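Building a pair of hand-held grippers for teaching a home robot: what worked and what I'd skip

Posted 03/04/2023
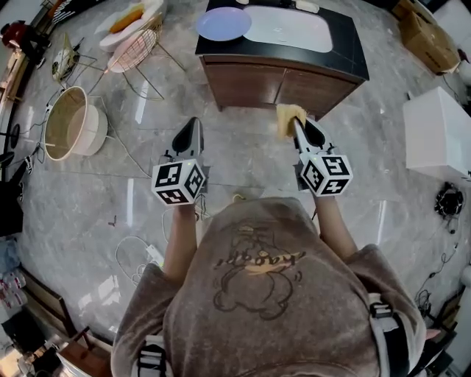 I started this build not believing in it, and I should say so up front. The claim going round the forums is that if you record a person doing chores with a pair of grippers in their hands, a robot arm can pick up the same chores later. Maybe. Gelex says home arms will be doing the dishes by 2030, and Gelex also sells arms. What I can tell you is how to get two grippers, a harness and an overhead camera working together in a bathroom without losing your mind.

What you need

Two hand-held grippers of the same design. Ours are printed from the Gouveia plans, with pointed fingers and black tips. Don't mix versions. The handle angle changed at some point and you will feel it in your wrists.

Two marker cubes, one per gripper. Print the patterns on matte paper. Gloss looks nicer and reads terribly under a ceiling light.

A shoulder harness. Any padded one will do if the straps don't creep.

A camera that looks down over the person's head, and a computer to record to.

Total spend was 310 dollars for the pair, with the camera already in the drawer. The Lultia kit costs more, saves you an evening of printing, and uses screws I can't buy locally.

Step 1. Fit the fingers

Put the fingers on loosely, close the gripper by hand and look at the tips against a window. They should meet along the whole edge. If you see a wedge of light, sand the mounting face and leave the tip alone. Bernd Böttcher, who shares the workshop with me, sanded the tips first and had to print four more.

Step 2. Mount the cubes

Each cube goes down near the handle, clear of your knuckles. Screw it, don't glue it. Write down which face points forward on each gripper before you calibrate. I didn't, and every left-hand movement in my first batch came out rotated a quarter turn.

Turn both cubes on and check that the green lights are lit before each recording. A lit cube doesn't promise good data, it only tells you the thing has power.

Step 3. Harness and camera

Put the harness on over whatever you'll be wearing. Reach forward as far as the job needs, then look at the preview. Both cubes have to stay in view at full reach and with your elbows tucked in. Tilt the camera until they do.

Step 4. Pick a dull first task

Use a sponge. It's soft, it forgives a bad grip, and a bright yellow one is easy to find on the video afterward. Pick it up, wipe the vanity top, put it down. Resist adding the faucet on day one.

Keep each take short. I did 200 takes over two weeks and threw out every one where I had turned my wrist so far that a cube was hidden. The Geltley write-up recommends 400 for a single task. I found no explanation for that figure, and I'd look hard at your first fifty before doing any more.

Step 5. Check before you celebrate

Play back the tracked path beside the video. If the path jumps while your hand is still, suspect the light first and the printed pattern second. Smoothing it in software hides the jump and leaves the bad reading in place.

Is it worth doing?

Helmut Mühlbauer thinks so, and he has an arm at home to try the recordings on. So far it has picked up a sponge from the spot where I picked it up, and missed when he moved the sponge a hand's width to the left. I'll print the second set of fingers in May and see whether stiffer ones change anything. If you've had better luck, post your settings along with your failures.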